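Right arm drops out mid-task when washing plates, left arm keeps pressing

Posted in Help > Robot arms > Faults and safety
3 replies

Somtochukwu Eze
March 16, 2023

I have a two-arm bench setup doing a dishwashing routine on a tabletop. Left arm scrubs with a sponge, right arm is supposed to steady the plate. Every so often the right arm goes limp for a second or two and then the software says "joint 4 communication lost." The left arm doesn't care and keeps pushing. Last run it shoved a plate right off the tray.

Lunard support told me to update the firmware, which I did. Same thing. They now say it's "probably electrical noise." I don't buy it, because dry runs are fine. The log has 119 dropouts and every one of them came in a run with water in the tray. Is there a setting I'm missing?

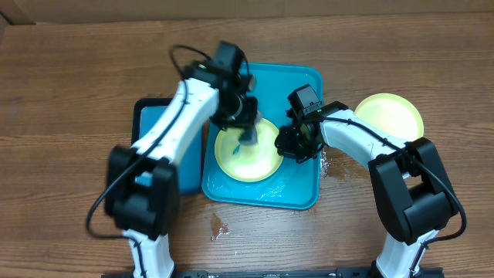 Left gripper with the sponge on the plate, right gripper over the tray.

The arms are the standard ones, no covers, both bolted to the same rail. Power supply is under the table.

Doina Trajkovski

A setting? You have water on the wood next to the tray and another puddle in front of it, and the right gripper is hanging over a wet tray with its brackets and servo parts out in the open. I would stop looking at menus.

Unplug the supply at the wall before you touch anything. Then pull the connectors on the right arm one at a time, starting at the wrist, and look for green or white crust on the pins. If you find any, replace the cable. Don't spray it with contact cleaner and hope. And get that power supply out from under a table that water runs across — I can't believe support didn't ask where it was.

I can't tell you from here that water is the cause. It could be a cracked wire that only opens up in the wash poses. Run the same motion dry, with the plate and sponge, and see if it still drops. Was your dry run really the same path?

Justinas Hunt

had this on mine, turned the speed down to 65 percent and it went away. try that first

Eirlys Wynne

Slowing it down may hide the fault, and I wouldn't trust that for a minute around water. Whatever the cause turns out to be, one arm losing a joint should stop both. Look for a linked stop option in your controller. If there isn't one, have your script check both arms on every cycle and halt the pair on the first missed reply. Test it dry, by killing the right arm on purpose, before you put a plate back in there.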